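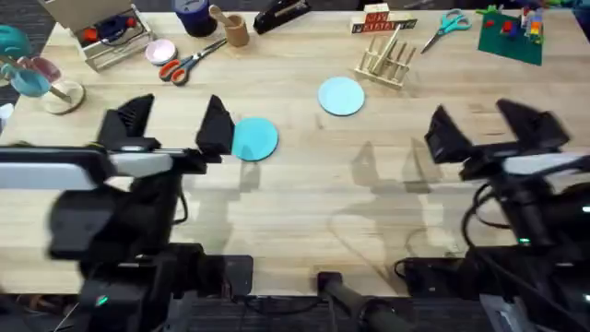

Zuweira Frimpong wrote in to ask whether the left arm can be trusted with a plate again after the fault in May, and whether the same thing could happen on the right. Most of the questions we have received since are versions of hers, so the answers are collected on this page. It applies to the two-arm plate station at Skonstead only.

What was the fault?

The left gripper opened without a command while the arm was holding a plate above the table. The plate dropped and chipped. The arm finished its move with nothing in the fingers and reported the cycle as complete. No one was inside the marked area.

Why did the gripper open?

The gripper cable leaves the wrist in a loop. On the left arm the loop had been tied too short, and wrist rotation pulled on the connector. After 1,520 cycles the connector had backed out far enough to break contact for a moment. The gripper controller restarted, and its default after a restart was to open fully.

Why did the station not stop?

The Pislow control software polled the gripper at the start and end of each move and did not check it in between. The restart fell between two polls. By the second poll the gripper was answering normally, and an open gripper at the end of a place move is the expected result.

The indicator light was green. Doesn't that mean the arm is healthy?

No. The green light on the lower housing shows that the arm has power and that its joint controllers are running. It carries no information about the gripper. Do not use it as a reason to reach between the arms.

What has been changed?

The cable loop on both arms is now longer and is clamped at the wrist. The connectors have been replaced with a locking type. Following a restart, the gripper holds its last position and waits for an operator. The software reads gripper status throughout the move, and a missed reading for longer than 10 milliseconds stops both arms.

Why stop both arms when only one has failed?

The arms share the middle of the table. If one stops in an unplanned position, the path of the other is no longer known to be clear.

Can a gripper that holds its position trap a hand?

Yes. This was raised by Senyo Appiah during the review and is the main drawback of the change. Grip force is limited while the arm is in hold, and the release button on the wrist works without the software. Test the release button on each arm before the first run of the day.

How do I recover from a gripper stop?

Press the emergency stop first. Support the plate from underneath with one hand, press the wrist release with the other, and take the plate away. Check the connector by eye and by a light pull. Reset the stop, home the left arm, then home the right arm. Do not home both together. If the same fault returns within 2 hours, take the station out of service and enter it in the Lindeo log.

Do I have to clear the back of the table?

Items along the back may stay if they are outside the taught paths. Scissors and other sharp tools count as a hazard if an arm can reach them in any position, taught or not, and must be moved before a run at full speed. The old instruction sheet left this open. The current one does not.

Were the finger pads involved?

No. Pad wear was the first suspect and both sets were inspected. Grip force was within limits up to the moment of the restart.

Are other stations affected?

The Lamptey station has the same wrist connector and has had the clamp and locking connector fitted. It still runs the older polling software. Until that is updated it is limited to reduced speed and unbreakable items.

When did the changes take effect?

August 26, 2019. Cycles logged before that date should not be counted toward the new connector's service interval.

Who can change the hold setting?

Only the station lead, with the guard key in the service position. The change is written to the log with the previous value. Setting 7 is the hold behaviour. Any other value returns the gripper to open on restart and is not permitted with a plate loaded.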